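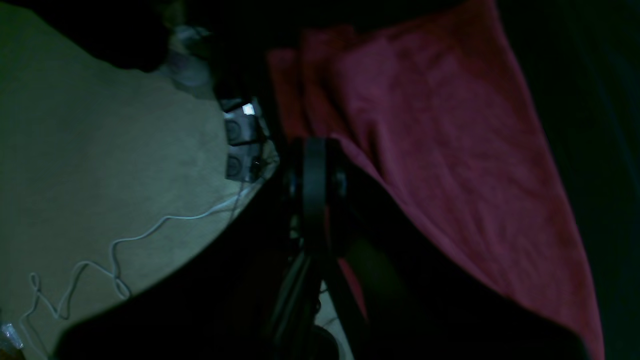
Sokent Dialogue Program - interim report, period ending September

Two of the three planned rounds between the Skallasness regional council and the Novow delegation took place in this period. The third was moved to the next quarter at Novow's request, pending its internal vote on the fisheries protocol.

Round one closed with an agreed agenda. Round two produced draft text on border permits and on the exchange of liaison officers. Article 4, on joint patrols, remains in brackets.

Interpretation costs ran over the budget line. We ask to move 1000 euros from travel to cover this - no change to the grant total.

The Châu background paper went to 60 recipients in both parliaments. Written comments came back from about 50, mostly on the permit fees.

Open items:
Venue for round three
Revised wording of Article 4
Translation of the annexes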